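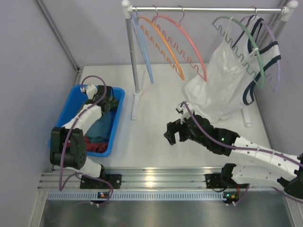

Rivera Building, Second Floor: Safety Walk-Through Checklist
Date of inspection: Friday, April 3, 2020
Areas covered: corridor, workrooms, storage, kitchen, rear stair
Marks used: OK, FIX (building to repair), TENANT (tenant to correct)

EXITS AND STAIRS

1. Exit signs lit at both ends of corridor: OK
2. Emergency lights come on with test button: FIX
Comment: Unit outside the kitchen stays dark. Battery replaced in October, so the fitting itself is probably bad. Replace the whole unit.
3. Rear stair clear from top to bottom: TENANT
Comment: Flattened boxes on the landing again, Zestport labels on most of them. Same item was written up last time. Boxes go to the ground floor cage the day they are emptied.
4. Stair door closes and latches without help: OK
Comment: Slow, but it latches. Closer could use adjusting at the next service.
5. Handrail tight on both sides: FIX
Comment: Third bracket from the bottom, wall side. One screw missing, one turning in the hole. Needs a larger anchor.

FIRE EQUIPMENT

6. Extinguishers on hooks, pins in, gauges in green: OK
7. Inspection tags current: FIX
Comment: Tag for extinguisher 19 has faded and can't be read. Brunetti to supply a new one and confirm the service date from their records.
8. 18 inches clear below sprinkler heads: TENANT
Comment: Top shelf in storage is stacked too high on the window side. Take one layer off.
9. Pull stations visible and not blocked: OK

ELECTRICAL

10. Panel doors closed, three feet clear in front: OK
11. No extension cords used as permanent wiring: TENANT
Comment: Room 223, orange cord run behind the filing cabinet to a space heater. Heater unplugged during the walk. Heaters plug straight into the wall or they go home.
12. Outlet covers in place and not cracked: FIX
Comment: Cracked cover left of the kitchen sink. The GFCI at that outlet trips and resets as it should.
13. Power strips not plugged into other strips: OK

FLOORS AND STORAGE

14. Carpet edges flat: FIX
Comment: Lifting at the corridor seam by the restrooms. Taped for now. Tape is not a repair.
15. Shelving fixed to wall: OK
16. Nothing over 40 lb stored above shoulder height: OK
17. Cleaning products labeled and capped: TENANT
Comment: Spray bottle under the sink with no label. Gromix floor cleaner next to it is fine. Unlabeled bottle removed.

FIRST AID

18. Kit stocked and in date: TENANT
Comment: Eyewash expired. Short on large bandages.
19. Emergency numbers posted: OK
Comment: Sheet still shows the old front desk extension. Correct one is 64.

Tenant items to be corrected within seven days. Building items go on the repair list, with the handrail and emergency light first.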